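Why I Quit Counting My Water

For most of last year I had a number in my head, and the number was how much water I was supposed to drink every day. It came from an app called Vemia, which asked for my weight and my age and how often I go for walks (I fibbed a little), and then told me what I owed it. I say owed because that's how it felt. By lunch I'd be behind. By dinner I'd be standing at the kitchen sink chugging two glasses in a row like a college kid, and then I'd be up at 3 a.m., and again at five, and I'd feel sort of proud about it!

I had a streak going, too. It got to 200 days. On day 201 I was at my cousin's wedding in Clandbridge and forgot to log a single thing, and on the drive home I was in a bad mood about it. I'd danced, I'd eaten two kinds of cake, and I was sulking over a little blue drop on my phone that had gone gray.

So my opinion, and you can take it or leave it, is that healthy grown-ups with a faucet nearby should mostly drink when they're thirsty. I'm not a doctor. If yours has given you a number, stick with that and ignore me. Same goes if you work outdoors in July or run long distances. But I sit at a desk, and so do most of the people I know who carry a jug the size of a toddler from meeting to meeting.

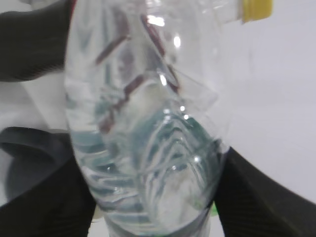
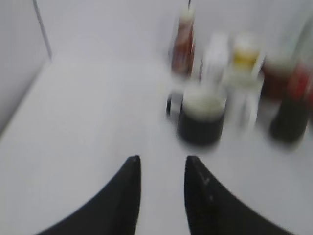
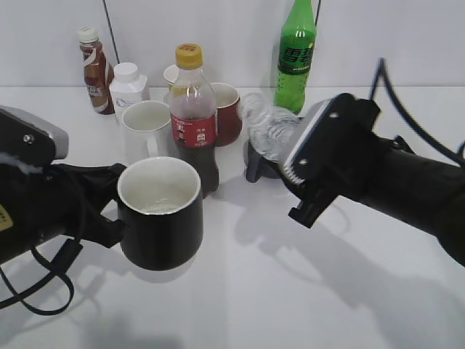 Bottled water in the first and last shots, with a black mug for company in the last.

The other thing that bugs me is how thirst got turned into shopping. I own 7 water bottles. I bought maybe two of them on purpose. One has time markings up the side with cheery messages, so at 4 p.m. it says "almost there!" and I want to throw it in the yard. My fancy one is a Vivetti, it keeps ice frozen overnight, and it doesn't fit in my car's cup holder or under my faucet. I drink out of it maybe once a month.

And coffee! For years I believed my morning mug somehow didn't count, or even counted against me, so I'd pay it back with a glass of plain water. My doctor laughed when I told her that. She said it's mostly water, and so is soup, and so is a good chunk of what's on my plate. I went home and had a second cup, no penalty glass.

I deleted the app on a Friday in May. The first week was strange. I kept reaching for my phone after every sip. Then I started noticing when my mouth was dry, which I hadn't paid attention to in ages, and I'd get up and pour a glass and drink as much of it as I wanted. Sometimes I leave half. The basil on the windowsill gets the rest, and it's doing great.

My sister still has her streak and we've agreed not to talk about it at Thanksgiving.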